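Home | Recipes | Opinion | Kitchen Notes | Contact

Leave the Casserole Alone

By Amber Jansen

My aunt Godelieve Dierckx made one casserole in her life, and she made it every time. Egg noodles, canned mushroom soup, leftover chicken, a sleeve of crushed crackers on top. She took it to weddings and to funerals, and she saw no reason to tell them apart.

Last October I ate what a restaurant in Omthorpe calls "Deconstructed Chicken Noodle Bake." The noodles were in one corner of the plate. The chicken was in another, looking as if they'd had words. The soup had become three dots and a smear, and the cracker was a single cracker, standing up. I finished it in four bites and then drove to Urkcombe for a sandwich.

I have nothing against fancy food. I have paid for plenty of it. What I mind is the idea that a plain dish is a rough draft, waiting for somebody with tweezers to come along and finish it. A casserole is finished. It was finished when it came out of the oven with the corners a little burned. 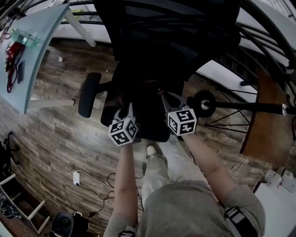

My friend Kristof Jansen (no relation, though we both get the other's mail) says I'm being sentimental, and that canned soup was only ever a shortcut. Sure it was. So is bread from a bakery. Godelieve worked until six and had supper on the table by seven, and I'd like to see the man with the tweezers manage that.

The recipe sites are no better. I looked up chicken noodle casserole the other night and got 3,699 results. The first one I opened wanted homemade stock, two kinds of wild mushroom and a cheese I'd have to order. It also wanted me to read around 2,000 words on the author's trip to the coast before it would tell me the oven temperature. It was 350. It is always 350.

So I made my aunt's. I used the can. I crushed the crackers in the sleeve with my fist - the best part of the job, and one that can't be improved with equipment. Kristof had seconds, then asked whether I'd ever thought of adding thyme.

Recent in Opinion
In Defense of Iceberg Lettuce
Anouk Prins: My Slow Cooker and I Are Not Speaking
Who Is Buying All This Truffle Oil?
Mattes Fröhlich: Soup Is a Meal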